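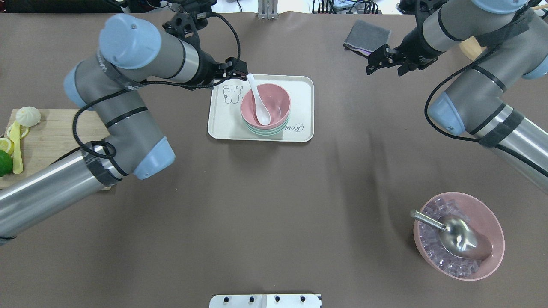
# Stacked bowls sticking together on a serving tray

**Seren Probert**

I keep a set of small bowls stacked on a tray with a raised rim, with the soup spoon in the top one. Pink, mint green and white. After washing they bind together and I have to twist them apart. The tray also slides on a dark tabletop when I pull at them. Is there a better way to store these? Shelf height is limited, so I would prefer to keep them nested.

**Hammad Khokhar**

Water trapped between the walls makes a seal as it drains. Dry each bowl, then leave them upside down on a rack for 60 minutes before nesting. If they still bind, cut 12 cm circles from paper towel and put one between each pair – this adds almost nothing to the height.

To separate a stuck pair, put cold water in the inner bowl and stand the outer one in warm water. Don't use boiling water on glazed ware, and don't pry with a knife.

For the tray, fold a cloth once and lay it underneath. A flat weave grips better than terry. Store the spoon separately if you can. A ceramic spoon left leaning on the rim will chip at the handle sooner or later.

**Maddocks**

Had the same with mine. I just don't stack more than 6. Shelf liner under the tray works too, the rubbery kind – mine came off a roll I bought in May and it hasn't moved.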